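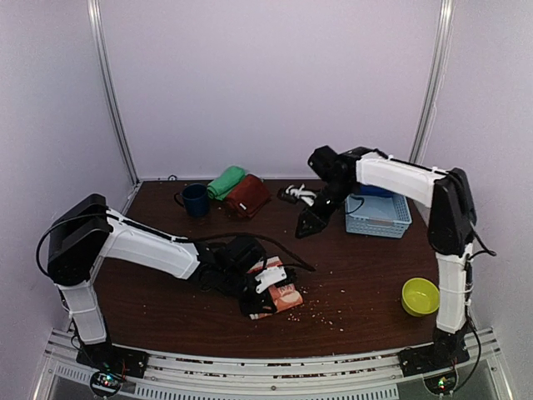 One subscriber to the Ollport craft box wrote that the paint pots dry out before the second project, and that the booklet never admits it. The complaint is fair. The Ollport sheet claims each pot covers 7 ornaments. Plan on 6.

Section 7. Painting and Sealing the Salt Dough Ornaments

1. Check that the dough is hard all the way through. The box says overnight. Press the back with a thumbnail, and if it dents, leave it another day.

2. Stir each pot with a toothpick. Shaking does very little, whatever the lid says.

3. Paint the back first and let it dry. Turn the ornament over and paint the front.

Note: The "no-drip" brush drips. Wipe it on the rim of the pot, or use a flat brush of your own.

4. Add glitter while the second coat is tacky. Zoltton glitter is sold as washable – test it on a rag before you believe that.
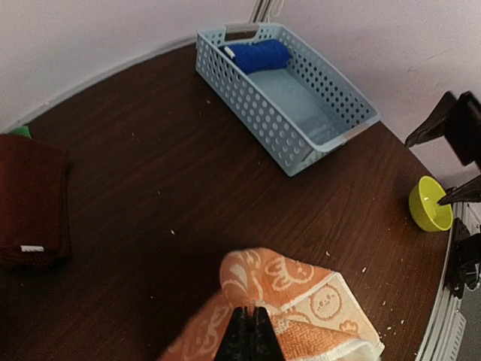 Craft Box Guide, Issue 7

5. Brush on one thin coat of Brellen sealer. Two coats are supposed to give a glass finish. Ours went cloudy.

CAUTION: Salt dough is not food, and a painted ornament looks a lot like a cookie. Keep finished pieces away from toddlers and dogs. "Non-toxic" on the label does not cover swallowing a whole one.

6. Thread the ribbon and tie a double knot. The Jaramillo hooks packed with the holiday set are too thin for the larger stars. Save them for the small bells.

Note: The sheet promises ornaments that "last for years." Wrap them in tissue, store them somewhere dry, and check them in October before you count on having any to hang.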